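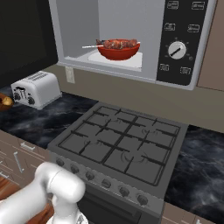

Aquatint test plate, second attempt

The first test plate went in the scrap drawer. The tones ran together at the dark end and the lightest strip printed as plate tone and nothing more. I had blamed the acid. After looking at the surface under a loupe I think the fault was in the preparation, so this time I started with the copper.

The blank is from Siregar, one side protected with film, and weighs 736 grams. I took the edges down with a file to a bevel that would not cut the felts, then worked the face with 1000 grit wet paper in one direction and 2000 grit across it. Metal polish came next. The polish leaves a film of grease, and I went over the plate with chalk and a little diluted ammonia until water stayed on it in an unbroken sheet. On the first plate I had stopped when the water looked nearly right, and there was one patch near a corner where it kept pulling back. That patch is where the ground lifted.

Rosin

I still use powdered rosin in the box at the Trarnham workshop. The box has a hand crank and a paddle. I turn the paddle, wait for the heavy grains to drop, slide the plate in on its rack, and leave it alone. A short wait gives a coarse grain and a long one a fine grain, and the box has its own habits which only a notebook can deal with. Mask on throughout, and no open flame near the box.

Coverage should come to a bit less than half the surface. Too much rosin and the grains fuse into a solid resist when heated. Too little and the acid takes away wide areas of metal that will not hold ink when wiped, so the darks print gray in the middle with a black outline. Printers call this open bite. It can be used on purpose, but I did not want it on a test plate.

Heating is from below, moving the burner all the time. The rosin goes from white to clear, and the moment it is clear the heat comes off. I overheated one end of the first plate. Géza Mészáros, who was using the next bench, could see the yellow in it from where he stood.

Biting

The bath was ferric chloride, old but not exhausted, plate face down on small wax feet so the sediment could fall clear. I stopped out with Revby varnish, a strip at a time. The shortest bite was 78 seconds. Each step after that was double the total of the step before. Equal steps of time do not give equal steps of tone, and a wedge made that way bunches up in the darks, as mine did.

Rinse, dry, stop out, return to the bath. I wrote the times in pencil on the back of an old proof and copied them into the notebook before I left.
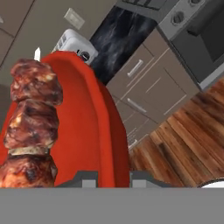
Proofing was on dampened Monudmont paper with a stiff black ink, slightly warmed, wiped with tarlatan and finished with the flat of the hand. Six of the seven steps separate cleanly. The darkest two are still too close, although the last one has a velvet look the other lacks, and I suspect it will show better in a transparent brown. A wedge is flat tone by design and says little about how those steps behave side by side in small shapes. Grilled meat is a decent subject for finding out. The top piece on the skewer goes from dark reddish brown to black within a very short distance, with lighter fatty spots between, and the onion ring needs only the first bite or bare metal. I would stop out the highlights on the blackened patches first, with a fine brush, and scrape back anything that came out too hard.

The next plate will be the same size, with the same times, and one change: a finer grain. If I alter the bath as well I will learn nothing from it. Rogério Seixas has offered me his spray acrylic ground for comparison, and I may do half a plate with it in September.

Comments

inkyfingers: What angle are your bevels? Mine keep wiping dirty no matter what I do.

platemark: Try cooling the bath a little for the first step. 78 seconds leaves no room for a slow hand.

Rogério S.: The offer stands. Bring your own respirator.

Recent posts

Cutting felts down for a small press
Tarlatan: washing the starch out
Why my soft ground stuck
Drying prints flat between boards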